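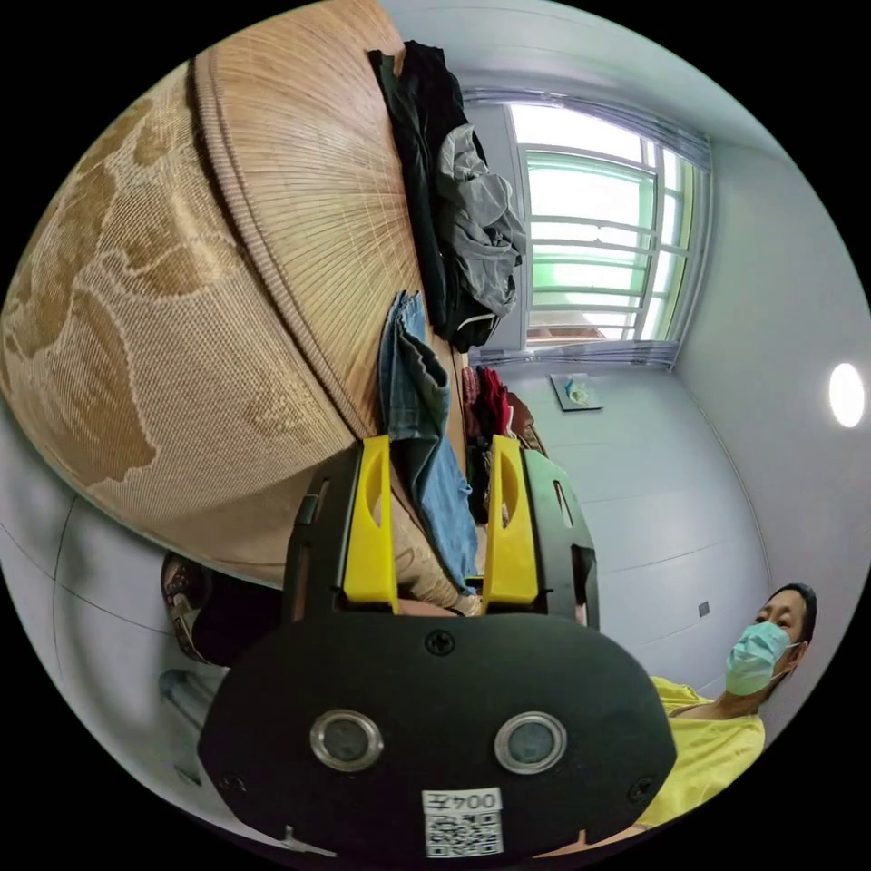 Black jacket, grey shirt, jeans. Still on the bed.

26 September 2025
By the Home desk

Home Rooms Opinion Storage Letters Search

The bed is not a shelf, but let it be one for half an hour

Quick one this week as I'm writing it between two loads of washing.

I want to defend the pile. The clothes pile, on the bed, in daylight. Jacket on the bottom, shirt chucked on top, jeans half sliding off the side. Every tidying book I've ever been given (and I have been given plenty, draw your own conclusions) treats it as a moral failing. Put it away at once. Touch each thing one time only. Fold as you go.

Fine. Lovely. Who lives like that?

The bed is the best sorting table in any house. It's the right height, near enough. It's flat. It's bigger than the kitchen table and there's no jam on it. And it has a deadline built in, as you can't go to sleep until it's clear. A chair has no deadline. A chair will hold the same jumper from now until February and never say a word.

So, the chair is the enemy. I'd go further - sell the chair. I had one in the bedroom, a Hedlund, nice curved back, bought for reading in. Never read in it, not one page. Coats, then cardigans on the coats, then a bag on the cardigans. It went in the spring and the whole lot had to find a home within a day.

A word about mats. I'm a convert to a woven mat on top of the bed in warm weather, the tan rattan sort with a thick edge. Cool to lie on, for a start. But it's also brilliant for this job. Sheets drag and ruck up when you haul a heavy pair of jeans across them. A mat mostly stays put. And you shake it out of the window after and the fluff is gone. Some come with patterns, even a sort of map of the world, which I was snooty about for years and now rather like. Trousers over one continent, shirts on another. It helps more than it should.

What I don't accept is the laundry basket as a halfway house. Clean clothes go in folded, come out as a lump. A week later you've forgotten which basket is clean and you're sniffing a sleeve on the landing. We've all done it. At least the bed is honest about it.

Now, the rules, as there have to be some or it's only mess.

Thirty minutes. That's the limit. I set the oven timer, which means walking to the kitchen to turn it off, which means I'm up and may as well finish. If 30 sounds stingy, try it. Most of us own less than we think, its the looking at it that takes the time.

Three heaps, no more. Hang, fold, wash again. If you make a fourth heap for "not sure", that heap will still be there at bedtime and it'll be on the floor by morning. Not sure means wash again, or it means the charity bag.

Jackets first. They're bulky and they crease under their own weight, and once the jacket is on its hanger the heap looks half the size. I do jeans last. Jeans don't care. You can leave denim in a twist and it forgives you, which you can't say for a cotton shirt.

And hangers. I've spent too much on hangers. The Ciltar ones with the felt on are good for shirts and hopeless for anything with a tight neck, you end up wrestling. The Verkis rail I got for the back of the door is meant to take 20 hangers and it does, if eighteen of them are empty. Put a proper coat on and it starts to lean. I don't beleive any door rail was ever tested with a winter coat.

Somebody wrote in last time to say the answer is simply fewer clothes. Maybe. I've heard it before and I've given away bags and bags. The pile shrinks a bit and comes back, as people put clothes on and take them off and that's how it is. You could own 3 shirts and still drop one on the bed when you get in.

I don't think a bedroom has to look ready for visitors at four in the afternoon. It has to be ready for sleeping in by ten. In between it's a workroom, same as the kitchen, and no one tells you off for having onions out.

Timer's going. Jacket's still there.

We use cookies to remember your settings and to show you our newsletter. Accept Manage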